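Robot Software Practical, Unit 2: Head camera checks in simulation
Notes by Armindo Correia, February

Before running any arm motion this week, load the kitchen world in Narno and look through the head camera. The planner works in the base frame and the camera does not, so every detection has to pass through the transform tree first. Most faults in last year's reports came from this step.
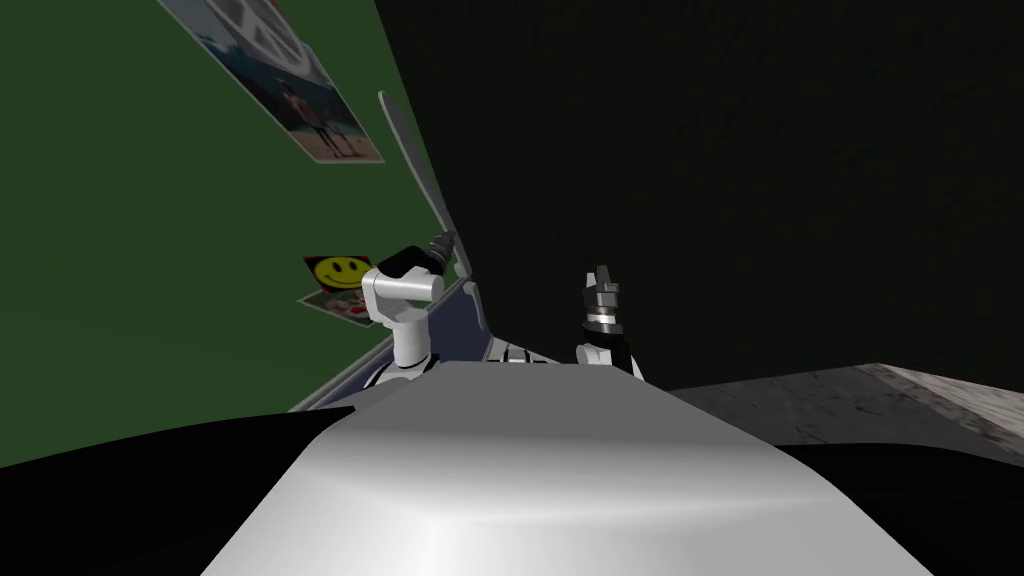 The self filter runs before anything else. It takes the joint angles and the robot model, works out which pixels belong to the shell and arms, and removes them from the depth cloud. If the model is out of step with the joint readings, a gripper is left behind as an obstacle and the planner refuses to move. Set the padding to 2 cm to begin with. Larger values are safer — but they also remove real objects close to the fingers.

Next comes the collision map. Tak builds it from the filtered cloud. Flat surfaces such as the counter should be fitted as planes. Pictures and magnets on an upright surface can be treated as part of it.

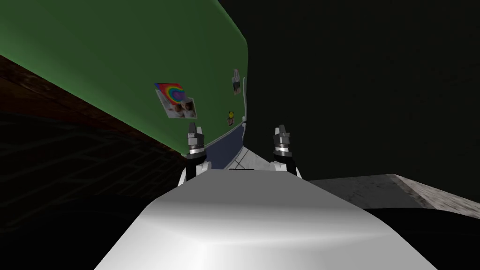

Check the tilt before you accept the map. A horizon that slopes in the camera view is fine as long as the fitted counter plane is level in the base frame. If it isn't, look at the neck joint offset.

Save the log from each run. A full pass takes nearly 54 seconds on the lab machines.

Reading: Urkora manual, page 59.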